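The quiet valley that wants to be your next winter break
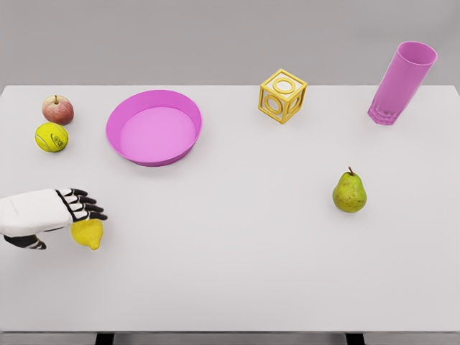
The brochure for Clistelari promises silence, and for the first evening it delivers. Then the snow cannons start. They run most of the night on the slope behind the village, a low roar like a lorry idling outside your bedroom, and by breakfast there is a clean white strip down a hillside that is otherwise brown.

I had come because everyone in the trade seems to have decided that this is the place to go once you have tired of the big Alpine resorts. The pitch is familiar: wooden houses, plum brandy, horses pulling sledges, prices from another decade. Some of it holds up. The guesthouses are warm, the soup is excellent and a day on the lifts costs less than lunch in Courchevel. Whether that makes it "Europe's last secret", as the tourist office has it, I doubt. Secrets don't usually have a coach park.

Tudor Ursu runs the larger of the two ski schools and is paid to be cheerful, yet he wouldn't be drawn on the snow. "Come in a good year," he told me. I asked when the last one was. He went to see about my boots.

The skiing itself amounts to seven runs, a couple of them joined in a way that makes you wonder who did the adding up. Beginners will be happy. Anyone who can link a few turns will have seen the lot by lunchtime, and the long blue from the top of Plutik is mostly a forest road, flat enough in the middle that I had to get out and push with my poles.

Better to leave the lifts alone and walk. The path to the chapel at Gil follows the river through beech woods and takes two hours if you don't stop, though you should. I met one man with a dog and heard a woodpecker. The path isn't in the brochure, perhaps as there is nothing on it to sell.

What is in the brochure is Sonda, the new hotel above the village, with a heated outdoor pool and a "forest ritual" that turned out to be a sauna with some twigs in it. Timothée Pruvost, the manager, spoke at length about working with nature. The pool was steaming away in the frost with no one in it. He hopes to double the number of rooms by August, and was vague when I asked where the water would come from.

Go for the walking and the soup, then, and stay down in the village, on the river side if you want to sleep. Take boots with a decent grip: the lane from the bus stop is sheet ice by four in the afternoon and the street lamps go off early. The lifts close for the season on 4th March, snow or no snow. The bus back to the station leaves from outside the bakery, and the driver won't take cards.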